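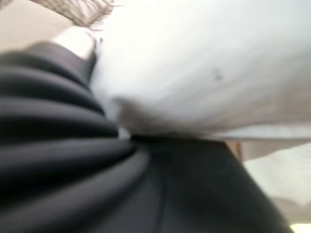 Folding the dark load without losing your mind (or your evening)

If your house is anything like mine, the black laundry is the pile that gets left until last. Everything in it looks the same under the lamp, the leggings are tangled up with the sweatshirts, and there's always a sleeve hiding inside another sleeve. I've been folding for a family of five for a good many years now and I still put it off, but I have picked up a few habits that make it go faster, and several of you asked for them after my August post on linen closets, so get yourself a cup of coffee and settle in!

First, fold the darks by daylight if you possibly can. Navy and black are impossible to tell apart after supper, and I once sent my husband off to a wedding in Brorkthorpe with one sock of each. If it has to be evening, spread an old white sheet or a pillowcase over the bed or table before you tip the basket out. You'll see the edges of every garment so much better against the white, and the lint shows up too.

Give each piece one good shake, holding it by the hem, and then lay it flat and smooth it outward from the middle with your palms. Don't skip the smoothing. It takes a few seconds and it saves you getting the iron out later (I do own one, somewhere).

Anything with pleats or heavy ribbing needs a different approach. Please don't fold across the ridges, or you'll have a crease that fights with all the others. Line the ribs up with your fingers, fold once lengthwise so they run in the same direction, and then roll it loosely from the bottom. My neighbor Hjørdis Moen slides pleated skirts into the leg of an old pair of pantyhose to hold them for the closet, and hers come out looking as though they'd just been bought.

Plain black knits I fold in thirds and stand on edge in the drawer, like files. Put the fold facing up and leave a little breathing room at the end of the row. Before I did it this way I had three black cardigans I'd completely forgotten about, one of them with the tag still on.

Keep whites and blacks in separate stacks until you're sure everything is bone dry. A waistband that is still a bit damp can leave a gray smudge on a white T-shirt, and then you're back at the sink with the dish soap.

And if you get halfway through and somebody needs a ride to practice, just throw the sheet over the whole heap and go. It'll wait for you.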